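Section 4: Changing the Graphic Panels and Relabeling a Station

Applies to Panen display stations, single and double width, with the Mercado panel rail. Stations shipped to the Borkidville branch before October use the older clip rail; see Section 9.

4.1 Before you start

The graphic panels can be changed with the station in place. Two people are needed for double-width panels. Allow 40 minutes per station, including the relabeling in 4.4.

You will need:
Hex key, 4 mm (in the station door pocket)
Replacement panel in its sleeve
Lint-free cloth
Station label sheet

CAUTION: Switch off the backlight and unplug the station before removing a panel. The lamp strip behind the header stays hot after power is removed. Wait 17 minutes.

4.2 Removing the old panel

1. Open the service door on the left side and loosen the 2 rail screws. Do not take them out.
2. Lift the top rail until it clicks into the raised position.
3. Hold the panel by its side edges and tilt the top toward you.
4. Lift the panel out of the bottom channel.
5. Slide the panel into an empty sleeve, printed face toward the soft side.

Note: If the top rail does not click, check for a folded corner of the panel in the rail. Do not pry the rail with a screwdriver.

4.3 Fitting the new panel

1. Wipe the bottom channel with the cloth.
2. Set the lower edge of the panel in the channel, arrow mark to the left.
3. Push the top of the panel back until it meets both stops.
4. Lower the rail and tighten the screws by hand, then a quarter turn with the key.
5. Plug in the station and check the panel for light leaks along the top edge.

A gap at one end means the panel is not seated. Repeat from step 2.

4.4 Relabeling the station

1. Enter the new station name in the Pisska schedule tool. Names are limited to 22 characters, including spaces.
2. Print the label sheet at full size.
3. Remove the old label from the object shelf and apply the new one.
4. Restart the station and confirm that the name on the touch screen matches the label.
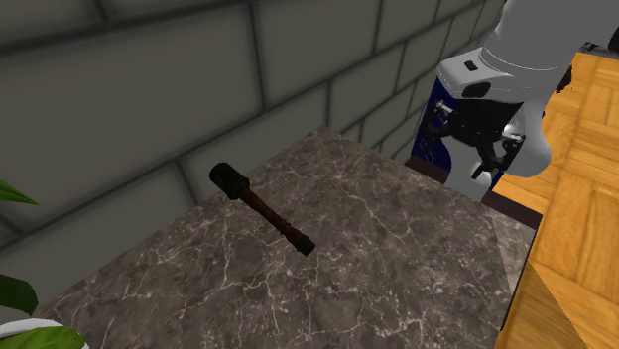
Station names should identify the object by its common name first, followed by the material if there is room. Leave out articles and punctuation. A hammer with a wooden handle and a black head is entered as HAMMER WOOD HANDLE, and the color of the head goes in the notes field. Names already in use are rejected by the tool; add a letter at the end.

4.5 Storing removed panels

Store sleeves upright in the panel crate. Panels laid flat under other panels will bow and may not fit the channel again. Write the removal date on the sleeve tab in pencil.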